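Pantry Reference > Storage > Shelving > Can shelf

Can shelf

A can shelf is a board, usually narrow, on which canned food is kept standing up with the labels facing out. It may be fixed to a wall, fitted inside a cupboard, or raised on posts above a table or counter. The term also covers the habit of arranging such a board, an activity with more rules than participants.

Construction

The simplest form is a single plank on two uprights. Depth matters more than length. A board one can deep shows everything on it, while a deeper one develops a back row, where beets go to retire. The Veker pattern, sold in Sollisville hardware stores, is 134 centimeters long and rated for 65 pounds, a limit most households approach only after a sale on tomatoes.

Posted shelves leave the surface underneath free. In theory this is for work. In practice it collects the cans that did not fit.

Arrangement

Three systems are in common use. Grouping by contents puts peas with peas, and works until someone buys a can of mixed vegetables. Grouping by height looks tidy from across the room and helps no one find lunch. Grouping by date, with the oldest can in front, is recommended by every pantry manual and followed mainly by the people who write them. 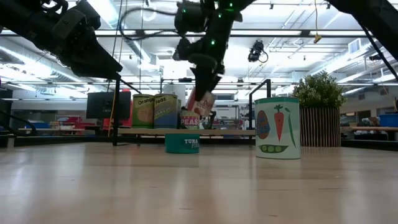 Squat cans, tuna above all, resist every system. They vanish behind taller neighbors and are often stacked, which solves the problem for the top one. Oversized cans are generally left on the table or floor, on the grounds that moving them twice is worse than walking past them.

Labels facing forward are considered good form. A pantry survey in Nallusum looked at 306 home shelves and found that more than 14 had every label straight – a result the authors described as encouraging.

Upkeep

Shelves are emptied and wiped once or twice a year, typically in February, when there is little else to do. Dented cans are set aside for a decision, and bulging or leaking ones are thrown out unopened. A can without a label may be kept, though it should be opened only by a cook with flexible plans.

Variants

The Huỳnh shelf adds a low lip along the front edge. It stops cans from sliding off and also makes them slightly harder to pick up – opinion is divided on whether this is a flaw. Tilted racks, in which cans roll forward on their sides, are treated separately under Gravity racks.

See also: Bread box; Gravity racks; Spice drawer

Contact the editors | © Pantry Reference | Back to top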